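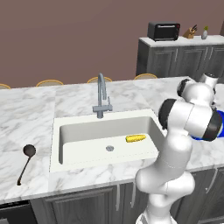
How long does sweet corn keep in the fridge after you buy it?
Two to three days in the husk if you want it to taste like corn, up to five if you plan to cut it off the cob and cook it into something.

Cokbridge Table Talk > Produce and Farm Stands > Sweet corn storage, the annual argument

huskyvoice
Posted Saturday, September 2, 2023

I put the short version up top so that people who came here from a search can leave with their dignity. Everyone else, settle in. It's the holiday weekend, the stand out on Route 236 is down to 80 cents an ear, and I have once again bought corn like a man provisioning a ship.

My current method: husks on, unwashed, in an open bag in the crisper, eaten as fast as my household can be talked into it. My mother-in-law's method: strip everything in the driveway the minute you get home, wrap each ear in a damp paper towel, and stack them like cigars. She has been doing it her way for longer than I've been alive and mentions this.

So which is it? Husk on or husk off? And does the variety matter as much as the stand people claim? They had Drurau and something they were calling "late bicolor," which sounded made up on the spot.

tassel_hassle

Husk on. The husk is the packaging. It came with the packaging. You don't take the peel off a banana for the ride home.

Drurau is one of the supersweets and it holds better than the old-fashioned kinds. The sugar still turns to starch, it just takes its time. With an old-fashioned variety you want the water boiling before you've finished parking.

porchlight_pam

I was raised on "put the pot on, then go pick it," and I have come to believe this was mostly a way to get children out of the kitchen. I've eaten two-day-old supersweet next to same-day supersweet and could tell them apart, but I wouldn't have driven anywhere over it.

Old-style corn is another matter. After one night in the fridge it tastes like a memory of corn.

Ludo_K

Disagree with the husk people. The husk takes up the whole fridge. Mine is an apartment fridge, the kind designed for one yogurt. I shuck everything, zip it into a freezer bag with the air pushed out, and it keeps for two days with no trouble at all. The husk isn't doing magic in there. It's a leaf.

tassel_hassle

It's a leaf whose entire job is keeping corn moist.

Ludo_K

And a plastic bag's entire job is keeping anything moist. My bag also holds no worms.

huskyvoice

I would like to keep worms out of the opening pages of this thread if at all possible.

Nesrin Dağdelen

Hi all. I work the register at one of the stands (I'm not going to say which one, but you've probably complained to me about the parking). A few things from the other side of the table.

Please stop peeling back the top of every ear. You open it, decide it's not the one, and put it back for the next customer with its collar undone. By noon the tips have gone dull and then people tell me the corn is old. It was picked that morning. It has been undressed by strangers.

Feel through the husk. You want it to be full all the way up, with a blunt tip, no soft spots. Silks should be brown and a little sticky at the ends. If they're black and mushy, pass. The cut end tells you the most: pale and moist is good, brown and dry has been sitting.

And yes, variety matters, but how cold you keep it matters more. I watch people buy beautiful corn and then load it in a trunk and go to the hardware store. It can be 80 degrees out and twice as miserable in the trunk. You've done more damage in that errand than the fridge will do by Monday.

"Late bicolor" is what the sign says when the grower hasn't told us the name.

huskyvoice

So it was made up on the spot. I feel seen, and also guilty about the hardware store.

cobweb_site

I bring a cooler. Mine's a Rondus, which I bought for camping, an activity I have since stopped pretending to like. It's the best corn car accessory there is. A couple of ice packs on the bottom, a towel, corn on top, lid shut. My spouse has asked that I not call it a corn car.

Ludo_K

Nesrin, what do you do with it at home? Husk on or off? Some of us have money riding on this. (We do not.)

Nesrin Dağdelen

Husk on if I'm eating it the next day. Off if it's going in a bag for longer, because by day three the husk is drying out and pulling moisture the wrong way, or that's how it looks to me. I'm not a scientist. I have a stool and a cash drawer.

tassel_hassle

I'll take that as a win.

Ludo_K

So will I.

porchlight_pam

Can we talk about not washing it first? My sister rinses hers in the husk before it goes in the fridge, "to freshen it up," and then calls me on day four to report slime. Wet husks in a closed bag go slimy. I've told her. She says it was the corn.

Sze-wing Kuo

Freezer person reporting in. If you have bought more than you can eat in two days, stop arguing about the crisper and freeze it today. The corn you freeze will be exactly as good as it was when you got around to it, so freezing it on day five as an act of surrender gets you day-five corn all winter.

Shuck it, get the silk off with a damp towel, blanch whole ears in a big pot at a full boil, then straight into ice water until they're cold in the middle. Four minutes for kernels you're cutting off afterward. Longer for whole cobs, depending on how fat they are. Dry them well. Cut the kernels, spread them on a sheet pan, freeze, then bag. If you skip the sheet pan you will own one large brick of corn and a hammer problem.

Don't cut too deep. You want the kernel and none of the cob, which has the texture of a doormat. Scrape the cob afterward with the back of the knife, and keep the milk for chowder.

cobweb_site

Does everyone really blanch? I've frozen raw kernels for years and I am still here.

Sze-wing Kuo

You can. It's fine for a month or two. Past that, mine gets a cobby, hay sort of flavor, and by February it tastes like the bag. If you go through it quickly, skip it and enjoy your evening.

cobweb_site

By February I've forgotten it's in there, so the hay flavor has never come up.

mr_niblett_sr

Whole ears in the microwave, husk on, then cut off the stem end and squeeze it out from the top. Silk stays behind. No pot, no ice bath, no thread.

tassel_hassle

It works, I grant you. It also comes out at the temperature of the sun and I lost a fingerprint.

mr_niblett_sr

Use a towel, son.

gravel_and_ghee

Contrarian post: grilled corn doesn't care. By the time it's charred and covered in butter, lime and whatever's in the red jar, nothing that happened in your refrigerator can be detected. I've grilled four-day-old corn for guests and been asked where I bought it. I named a better stand than the real one.

For anyone who soaks: 30 minutes in cold water, husks on, then straight over the heat. I've skipped the soak too and the difference is mainly how much of the husk catches fire.

porchlight_pam

My neighbor Mr. Jeon grills his naked, right on the grate, no husk and no foil, and keeps turning it. He brought two over the fence last night and it was better than mine in every way. I have not told him and would ask that you all be discreet.

huskyvoice

Update from the front. My mother-in-law has read this thread over my shoulder and would like it entered that the damp paper towel has not been properly addressed.

Nesrin Dağdelen

It's a decent method! Damp, not wet, and inside a bag, or the fridge dries the towel and then the corn. If she's squeezing it out first, she's right.

huskyvoice

She is squeezing it out first. She is now standing differently.

Ludo_K

So we've established: husk off, bag, squeeze.

tassel_hassle

We've established husk on, next day, cooler.

Sze-wing Kuo

Freeze it.

gravel_and_ghee

Butter.

huskyvoice

Half of it is in the crisper with husks on and half is in paper towels, stacked like cigars, on the shelf where the beer was. I'll do a tasting Monday and post the results, though the judging panel lives with me and one of them has a declared interest. Pam, if your sister wants to send in the slime findings, I'll add those too.

porchlight_pam

She says it was the corn.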